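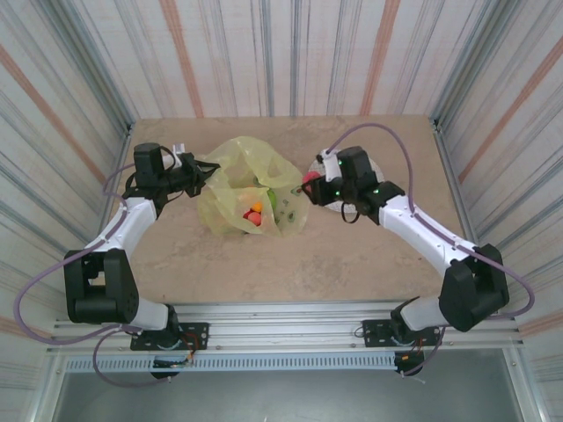 I gave up writing grocery lists in March, mostly out of spite. I'd written such a good one, you see, on the back of an envelope, in store order and everything, and then I left it on the kitchen counter and came home with three jars of mustard. So I decided to shop without one for a while and see how bad things got. These days I walk in with a rough idea of dinner and walk out with whatever looked good. It all goes into one of those thin yellow plastic bags, the kind you can half see the produce through, with little dark green avocado-type shapes printed low down on the side. No avocados on my mind that week, by the way. They were rock hard and I've been burned before!

Evelien Aerts, who I used to share a kitchen with, thinks I've lost it. She keeps her list in a spreadsheet (with tabs) and can tell you what she paid for rice last fall. I love her and I could never live like that again. But she did ask a fair question over the phone, which was how much I was throwing out now. I didn't know. So I started writing down everything I tossed, which I realize is also a list.

First couple of weeks were embarrassing. Half a cabbage, a whole bunch of dill, the heel of a loaf that had gone green, and four limes that I'd bought for a drink I then didn't feel like making. The dill hurt the most. Why do they sell it in bunches that size? I'd need to pickle for a family of 12.
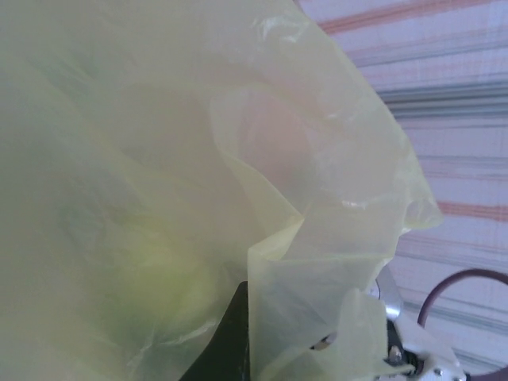
What I do with the sad stuff

Hye-jin Gil told me about her "tired drawer" and I copied it right away. You take the bottom drawer of the fridge and that's where anything past its best goes, and you aren't allowed to cook anything new until you've looked in there. Soft peppers, the last carrot, scallions with the tops going slimy (trim those). Most nights it turns into fried rice or soup. Last week it was a frittata, and I was so pleased with myself that I ate it standing up at ten at night.

I've also gotten over my thing about freezing herbs. Chop them, push them into an ice cube tray, cover with oil, done. They come out looking like pond water but they melt into a pan of beans just fine – and I haven't binned any dill since.

Things I still forget every time: dish soap, bay leaves, anything that comes in a spray bottle. Evelien says this is where a list would help. I've told her I'm thinking about a very short one, maybe on my hand.

Next I want to try going to the store twice a week for less each time, as I suspect the giant Saturday-style haul is where the cabbage problem starts. If you do it that way, tell me whether you end up spending more. I have a feeling I would, on cheese.
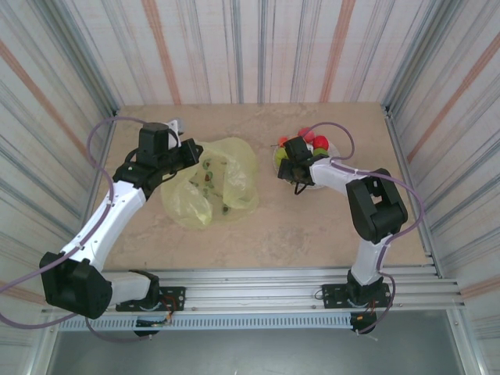

Yellow bag, lots of stripes.

Blog > Kitchen > Shopping and Leftovers
Print this post | E-mail this post
4 comments | 12 shares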